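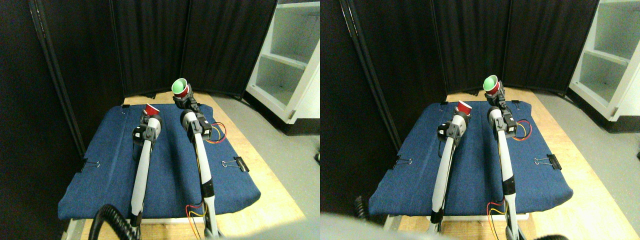 A customer asked in June why we never talk about lactose on our labels, only about milk. Fair point. Fixed now, both are on there.

## About Kiltberg

Small company, 4 of us. Lactose-free meals and a free food diary. Started in the back kitchen of the old Hayat bakery, now in our own unit in Flalport. 556 households on the weekly list last time we checked, 2512 recipes in the diary, most of them sent in by readers.

Not doctors. If you think milk is making you sick, see one first, then come to us for dinner.

Hard cheese, butter, some yogurts: plenty of people with lactose intolerance can handle a little. Depends on the person. The diary helps you work out wich. 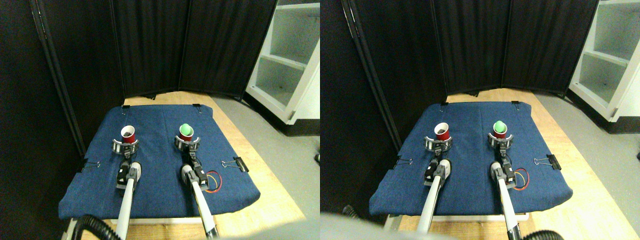

**Are your meals safe for a milk allergy?**
Please don't order them for that. Lactose-free can still mean milk protein, and several of our sauces have it.

Tandska is our dairy-free line, separate menu, seperate order page.
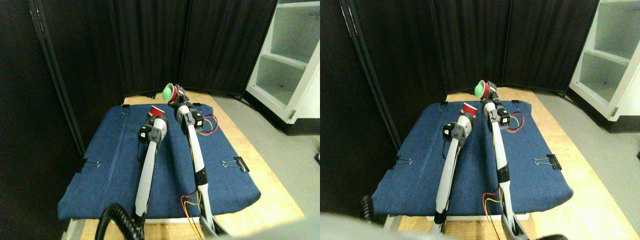

Maren Odell

I do the menus and most of the email. Replies before noon, usually. Pickup is at unit 726, ring twice.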